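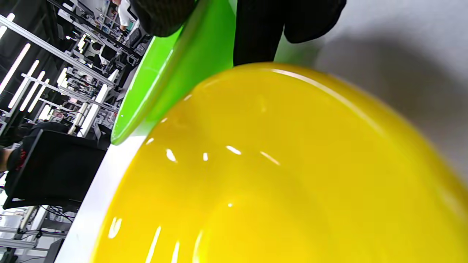

Nurlow hand-held kit – talk notes, 30 min version
(long version is in the other file, do not mix them up again)

Start without slides. Say who I am, say I bought nothing from these people, Zodar lent us two kits and wants them back. Filippos Tsakiris did most of the recording, I did most of the complaining. Thank him now, forgot last time.

Opening question to room: who has collected grasp demos with a full arm and a teleop rig? Hands up. Who liked it? Wait for laugh, move on.

What you get in the case
- hand-held gripper, trigger under the index finger
- camera on top, wide lens, fixed mount
- two sets of fingertips, soft and less soft
- charger, one cable. ONE. buy a spare
- license for the Gestari software, one year, one seat

Say price slowly: 1,068 per kit. Software renewal is extra and they would not give me a number in writing. People will ask. Say that exactly.

Setup
Quick. Out of the case to first recording in 10 minutes if the firmware is current. Ours wasn't. Periklis Konstantinidis did the update over a bad connection and it took most of a morning. Not really Zodar's fault, but the quick start card should say it on the front and it doesn't.

Calibration: wave the board, follow the beeps. Fine. Redo it after any knock. The mount is stiff but not that stiff.

Tasks we ran
Tabletop only. Bowls, cups, folding a cloth, putting lids on things. Plain household stuff, bright colors, nothing fragile. Stacking and unstacking bowls is the one to talk about, so slow down here.

Why bowls: thin rim, slick curved wall, and when you come in close the bowl fills most of the view. Shiny plastic also throws the ceiling lights straight back at the lens. Tracking hates both. So if a kit copes with glossy bowls I trust it on the rest.

Result – better than I expected. The tracker held on through most close approaches. Where it dropped, it dropped at the end of a steep tilt, wrist rolled right over, not much background left to lock on to. Fix is boring: keep some shelving or other clutter in view, roll slower. Filippos got the hang of it in a day. I still haven't.

Don't oversell. We did not train a big policy on this. Small one, one arm, one table. It picks the top bowl. It sometimes picks both. Tell the both-bowls story if there's time.

Comfort
Weight is ok for the first half hour. After 90 minutes my thumb was numb. Periklis has bigger hands and said nothing, but he did swap to the left hand, so. Grip shape is clearly made for one size of person. Ask them for a smaller shell, they told me Mitsotakis-Vlachou is working on one for them. No date. Do not promise a date.

Trigger: nice. Light, even, you can half-close without thinking about it. Best part of the whole thing, say so.

Software
Gestari is where I lose patience. Import is fast. Trimming is slow and the undo only goes back one step. Export works, file names are a mess, wirte your own rename script (offer ours, link on last slide, CHECK LINK). No batch delete as of the version we had in February. May be fixed by now.

Support answered every mail. Short answers, useful ones. Credit where due.

Would I buy it
For a lab starting from zero, yes, get two. One person records and the other resets the table, then trade kits when the battery goes. For a lab that already has teleop going and people who are good at it – borrow first. For anyone doing small parts, screws, connectors, no. Fingertips too fat, camera focuses too far out.

Questions I expect
- other arms? we tried one. say one.
- outdoors? no idea
- can the data leave the building? recordings stay local unless you tick the box. Box is un-ticked by defualt, I checked
- left handed? yes, see thumb story

If running over, cut software, keep comfort. Pass the kit around at the end, NOT at the start, last time it didn't come back to the front until coffee.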